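Weludano Home Help
Home > Living Room > Tidying and Clutter

The couch that eats everything: how do I keep a living room seat clear?

Posted by PaleCushions

Hello all, and thank you in advance for reading, because I know I go on a bit.

We moved into our place in June, and the one thing I was truly excited about was the couch. It is a big, deep one, pale beige on the seats with a gray padded back, and I had wanted one like it since my sister got hers. I pictured myself on it with a book and a cup of tea. What has happened is that it has become the place where everything in the house goes to lie down, except us.

It faces the front door, which I think is half the trouble. Everyone comes in, takes two steps, and lets go of whatever they are holding. Bags, mail, sunglasses, phones, the wrappings from lunch. Then the clean laundry comes up from the basement and gets put there too, since it's the only surface wide enough to fold on, and by the evening there is clean mixed in with not so clean and I couldn't tell you which is which without sniffing. (I do sniff. I'm not proud.)

There are 5 of us in the house, if you count my mother-in-law, who is with us most of the week and is the tidiest of the bunch. We have no hall closet and no real entryway. I bought a storage basket from Skolard and put it beside the couch, and it worked beautifully until it filled up, which took one afternoon, and now it is simply a second couch in miniature.

My other worry is the fabric. The seat is so light that I wince every time I see something dark sitting on it. I've already got a faint bluish patch near one end and I can't decide if it came from somebody's jeans or a towel that got left there damp overnight.

So I suppose I'm asking for two things. How do you get a pile like this down to nothing without it taking the whole evening? And how do you keep it from coming back the next day? I would love a system my family will follow without me standing over them, because I am tired of hearing my own voice.

Thank you, thank you.

3 answers

Elmarie Radebe
Living Room regular

Oh, I feel for you! I had a couch in exactly that spot in our old house, in a straight line from the door, and for years I thought I had a messy family. Then we moved and the couch ended up around a corner, and the same people started leaving their things on the kitchen counter instead. They were going to drop it on the first soft or flat thing they came to, wherever that was. I found this a great comfort, and I hope you will too.

Let me take the clearing first, because you'll feel better once you can see the cushions, and then I'll come to the keeping-it-clear part, which is slower and takes a little patience with everybody, yourself included.

When I tackle a pile, I go by kind of thing and never by owner. If I start with owners I end up calling people in from other rooms, and they come in and sit down, and then we are all talking and the pile is still there. Going by kind, I can do it alone with the radio on, and I do it in the same order every time so I don't have to think.

1. Paper and trash. Take a grocery sack and collect every receipt, empty bag, tissue and flyer. Look inside paper bags before they go in the sack. I once threw out a birthday card with the money still in it, and it was my own birthday.

2. Fabric. Lift off anything made of cloth, one piece at a time, and give each a little shake over the seat. Start with the biggest, as it will be lying over something smaller, and don't bundle it all up in your arms or you'll carry a pair of earbuds off to the washer. A blue cloth spread over a beige seat looks like a whole day's mess, and once it's up there may be very little left to do: a bag against the backrest, a couple of phones, a bit of white paper.

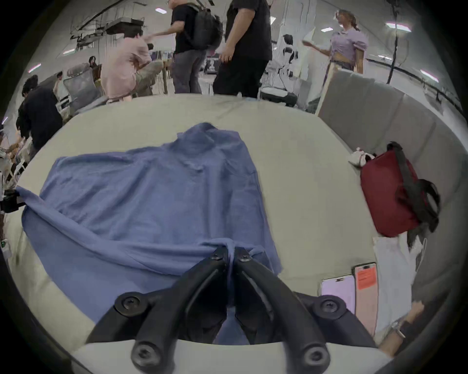
3. Small and breakable. Phones, glasses, keys, remotes and chargers all go on a tray. I use an old tea tray with a rim. The tray goes to the kitchen table, and whoever is missing something knows to look there.

4. Bags. I leave these for the end because they are the heaviest and they hold everything else up. Set them on the floor by the door for now, zipped or folded shut so nothing wanders out on the way.

5. The seat itself. Pull the cushions if they come off, run the vacuum nozzle down the back, and smooth everything flat again. Do this even when you're tired. A couch that looks made, like a bed, gets a few hours of respect.

I promise that goes quickly once you've done it a few times.

Keeping it clear

You need hooks, and you need them closer to the door than the couch is. I know you said there's no entryway, but a strip of wall is plenty. We put up a rail from a little hardware place called Domside, at shoulder height for the grown-ups, with a second one lower down for the children, and the bags moved over to it within a week or so with hardly any nagging from me. Give your mother-in-law the best hook. She has earned it.

For the phones, put a small shelf or a bowl right under the rail, and have the charger live there. People will walk a surprising distance for a charger.

As for the laundry, I would move the folding to a bed if you can manage it. You can't get into a bed covered in towels, so it has to be finished by nighttime. A couch will let you off, and you can just sit at the other end of it. I did that for most of one winter.

Keep your basket, by the way, but give it one job. Mine is for throws and nothing else. A basket that's for "stuff" will always be full, poor thing.

About the bluish patch, I wouldn't scrub at it until you know what your cover is made of. Look for the care tag, usually under a seat cushion or inside the zipper, and try anything new on a hidden bit first. New dark or bright towels can give off color if they're left damp, and so can jeans, so it could be either one. In the meantime I'd put a washable throw over the end that gets the most use. Choose one close to the color of the seat and you'll stop noticing it's there.

Be kind to yourself over this. You've only been in the house a short while, and a room takes time to learn how it's going to be lived in. Mine was a good deal worse, and we had a dog.

gravelroad_dan

get a bench. put it by the door. they will drop it all on the bench and you can have your couch back. ours has a lid so you can shut it when company comes

Mrs. Tuttle

I agree with nearly all of what Elmarie wrote, though I'd put the phones first and not third. In my house something is always ringing under a sweater, and people sit down without looking. My husband sat on his own glasses in the spring and had to drive to the Shabalala optical counter in his old ones, grumbling the whole way there and back.

The other thing I would add is a set time. We do ours at 5, before supper gets going, and each person takes away 3 things. They can be any 3 things at all, even somebody else's, and then they're free to go. The little ones choose the easiest pieces, of course, a sock or a pencil, and I've learned to let that pass because it still clears the seat. Whatever is left over I do myself with a cup of coffee, and there is rarely much.

I'm less sure about the throw. I tried it on our light chair and it slid off every time anyone stood up, so I was forever tucking it back in. If your cushions have loose covers that come off for washing, you may find that's less bother in the long run. Do check the tag as Elmarie says. I shrank one.

Comment from PaleCushions

Oh, these are wonderful, thank you all so much! I read Elmarie's list out loud at supper and my mother-in-law asked which wall the hooks were going on, so I believe that's settled. I'm going to measure beside the door tonight. Dan, I love the idea of the bench, but I'm afraid the door wouldn't open all the way. I did find the care tag, under the middle cushion, along with two pens and a spoon, and it says the covers come off. I'll try the hidden corner first and report back about the patch.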